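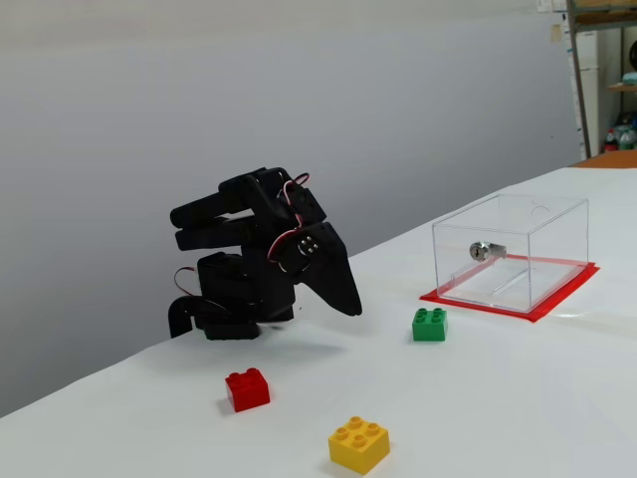
**Handout 5: Clear boxes, small locks and big bricks**
Narnska Evening Workshop, Display and Storage course, December

Welcome back, everyone, and thank you for bearing with the cold room last time. This session is a slow one, and I mean that kindly. We're going to spend most of it with one transparent box, one key lock, a square red mat and a few chunky toy bricks, and I'd like you to take all the time you want over them.

Start with the mat. A mat a bit bigger than its box gives you a border on every side, and that border does a lot of quiet work (it shows when the box has been nudged, for one thing, and it makes a see-through object much easier to find on a white table!). Put your mat down first, smooth it, and only then bring the box over.

Red is what we use at Narnska, but the Gurivow group swears by dark blue, and you're welcome to try both before you settle.
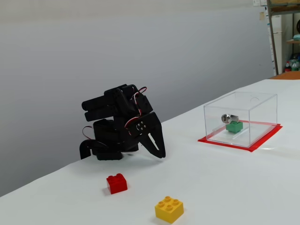 Now the bricks. I like the large 2x2 kind, four studs on top, in plain colors: green, red and yellow. Please put one color at a time under the box and write down how it reads through the plastic from where you're sitting, then from standing up. Green over red is the pairing most people remember, and yellow is very forgiving in poor light. Leave the other bricks out on the white tabletop so you have something to compare with.

A word on the lock, which always gets the questions. It's a small cam lock: you turn the key and a little metal bar swings behind the panel. Worksheet 14 has the drawing. Handle the plastic by its edges, and wipe off fingerprints with the soft cloth, never the paper towels by the sink.

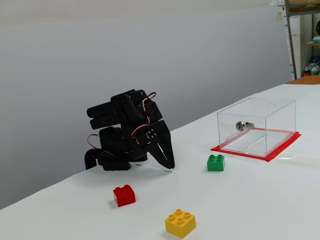 Tello wrote in the margin of the last handout that a lock on a clear box seems a bit silly when anybody can see what's inside, and asked whether we could talk about that as a group. Yes, gladly, after the break. Bring one thing from home that you'd be happy to show but wouldn't want handled, no bigger than your fist.

For next time: finish the color notes, read the Flomunum booklet as far as the section on hinges, and sharpen a pencil.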